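Last updated: June
Filed under: List archive > Kitchen and storage

From: Vanderleia Tavares
Posted in June, 9:40 am

Somtochukwu Danladi wrote:
> My cabbage gets black spots inside after a week in the fridge.
> Is it still good? And does anybody keep bananas in the fridge
> too, or is this a crime?

Dear Somtochukwu,

If you mean the very small black dots, like pepper, on the white part of the leaf, you can eat them. My aunt in Mendonça sold vegetables for nearly 40 years and she never threw away a cabbage for this. If the leaf is soft and smells bad, then it is another matter, and I would take off the leaves until you come to a firm one.

I wrap the whole head in newspaper and stand it in the lowest drawer. I do not wash it before. In this way I had one from the Suvia market that stayed good for 4 weeks, only the outside leaves became dry. 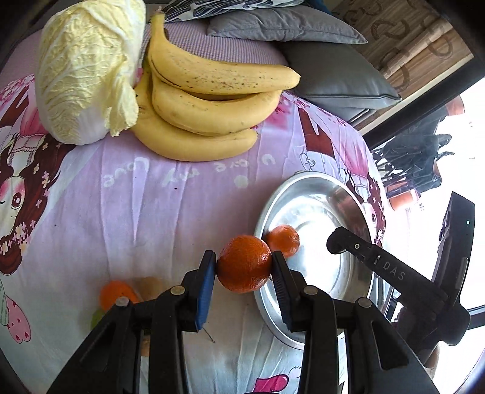

About the bananas, I put them in the fridge only when they are already ripe. The skin becomes brown very fast, but inside they remain firm for some days more. Green ones I leave out, they do not ripen well after the cold.

Rosimeire asked last month about freezing cabbage for soup. I tried it and the leaves become too soft for salad, but in soup I did not notice a difference. Cut it first, please, the frozen head is impossible.

Greetings to all,
Vanderleia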